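Flistard Questions and Answers

Last updated 11th July

What is Flistard?

Flistard is a free set of tools for turning hand-held gripper recordings into something a robot policy can learn from. It lines up the video, works out where the gripper was at each moment, and writes it all out in one tidy format. We think it's the most fun part of robotics, and we'd love more people to have a go!

Do I need a robot to get started?

No. You can record, process and check a whole set of demonstrations with a gripper and a laptop. You'll only need an arm once you want to run a trained policy, and even then you can try it in the Punda simulator first.

How does the software know where the gripper is?

It tracks the view from the gripper's own camera and compares it with any printed markers it can find. The markers are a huge help in big, plain rooms, where a white table or a grey floor gives the tracker very little to hold on to. 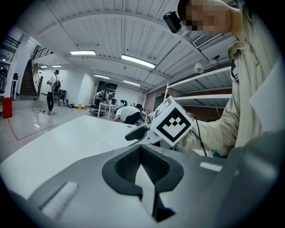

Marker size matters a lot. Measure the printed black square with a ruler and put that number in your settings file, even if you think you know what the printer did. A wrong size scales every distance, and your policy will reach short or long by the same amount - Trilok Khurana lost most of a December to this, and the check he wrote afterwards now runs at import.

Can I use a head-mounted camera as well?

Yes, and we're really excited about this one. Version 4 takes a second video stream and matches it to the gripper stream by time stamp. If your two clocks drift, run the sync tool before you import.

My track jumps halfway through a recording. What now?

Open it in the viewer and look for the red section. Fast turns and blurry footage are the usual culprits. You can trim the bad part, or rerun the tracker with the slow setting, which often gets it back.

How many demonstrations do I need?

It depends on the task. Our cup-stacking policy was trained on 594, but we saw useful behaviour with over 30. Start small, train, watch what goes wrong and record more of that.

Does it work with Urnon and Erdem?

Urnon, yes, straight out of the box. Erdem support is in testing. Chaimae Samir looks after that branch and would welcome logs from anyone brave enough to try it.

Where do I report a bug?

Use the issues page, and attach your settings file and the last 7 lines of the log. Short recordings are easiest for us to rerun.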